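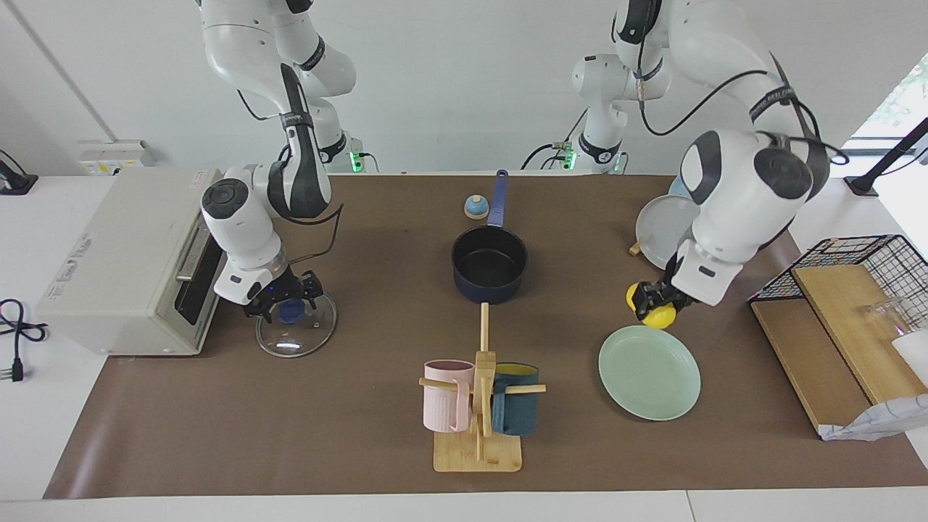

Two robot arms at a table of kitchen things, one gripping a glass pan lid by its knob and the other a yellow object above a green plate.

Robots in the kitchen get a rulebook, and it starts with the lid

Anyone who has shared a kitchen knows that the trouble starts with where things are put down. It has now been written into guidance, at a length of 109 clauses, for the benefit of machines.

The draft code of practice for two-armed robots in domestic and small commercial kitchens was published on Friday by Sedard, the trade body for firms that build and fit such equipment. It covers how the arms should be set up, what they may pick up, how fast they may do it and who has to be told when they drop something. Members have until the end of September to comment. Judging by the first week of replies, they intend to.

Clause 14 is already the favourite. It says a lid "shall be held by its knob or handle, and shall not be released until it is in contact with the surface on which it is to rest". An earlier version said "gently". Eleven members asked for a definition of gently, and the word was taken out.

"We did try to define it," said Poonam Maurya, who chaired the drafting group and runs the testing firm Maurya in her other hours. "We had a page and a half on gently. I read it aloud to my mother and she asked whether I was all right."

The code is voluntary, in the sense that insurers are expected to ask for it.

What it asks for

Much of the text is common sense set in numbered paragraphs. Arms must show their status with a light that can be seen from where a person would normally stand. Cables on the arm must be fixed or looped so that they cannot drag through food or catch on a handle. Pan handles are to point away from the edge of the work surface, a rule that parents have been enforcing without a trade body for several generations.

Glass gets a section to itself. A gripper holding glass must not pass over a person's hands, and a glass item must not be carried by one arm while the other is moving at more than half its permitted speed. The drafting group wanted a quarter. The manufacturers wanted the section deleted. Half was arrived at some time after ten at night.

There is also a requirement that both arms know what the other is holding. This sounds like the least one could ask, but several systems on sale run each arm more or less as a separate employee, and the code notes with some restraint that this "has led to contested items".

Mugs on a mug tree must be lifted clear of the peg before being moved sideways. The original trial data for this clause came from Tusby, which makes grippers and which logged 2273 attempts at taking a mug off a peg. It supplied the results on condition that the breakages were given as a chart with no numbers on it. The chart is on page 31. It slopes in the right direction.

Who is cross

Eroteo, which sells a twin-arm unit to cafés and care homes, has been the loudest critic. Its reply to the consultation runs to more pages than the code does, and objects in particular to clause 62, under which any item the robot cannot identify must be left where it is and reported.

The company says its machines would spend the morning reporting things. In a trial kitchen set up to the draft rules, it says, one unit raised 1178 queries in a single working week. A good share of them concerned the same wooden spoon.

Maurya is not unsympathetic. "If it isn't sure whether something is a lemon or a ball, I would like it to ask before it goes in the fish," she said. "But we may allow it to ask once."

A revised clause 62 is being prepared, with a limit on repeat questions. There is some disagreement over whether a spoon that has been washed and put back counts as the same spoon.

Smaller firms have a different worry. Testing to the code is expected to cost £4000 for each model, and a model that is given a new gripper counts as a new model. One member pointed out that it changes its gripper pads more often than its tea towels. Sedard says it will look at a cheaper retest for minor changes, once it has agreed what minor means. The working group on that has not yet met.

The human part

The last ten clauses deal with people, and were plainly written by somebody who has watched a few. Operators must not reach between the arms to tidy up. They must not hand things to the robot unless it has been put in a handover mode. They must not leave bags, packaging or paper within the arms' reach before starting a run, and they must not rearrange the plates during one "to be helpful".

Every site needs a named person who can stop the machine, and that person must be in the room. Being in the next room with the door open was proposed by three members and turned down.

Near misses are to be recorded in a log, with the time, the item and what each arm was doing. Breakages go in the same log whatever the value of the item. A member from a catering firm asked whether the rule would apply to human staff too, for fairness. The minutes record that the question was noted.

What happens next

Comments close at five o'clock on the last working day of September. The drafting group will then go through them in order, which at the last consultation took until the following spring. Firms that want to test early can apply to Sedard for a place on the pilot. Places will be given first to those whose machines handle glass, and second to those who have read the guidance notes on how to apply.

The final code will not cover knives. Those are to have a document of their own, and Maurya has already said she will not be chairing it.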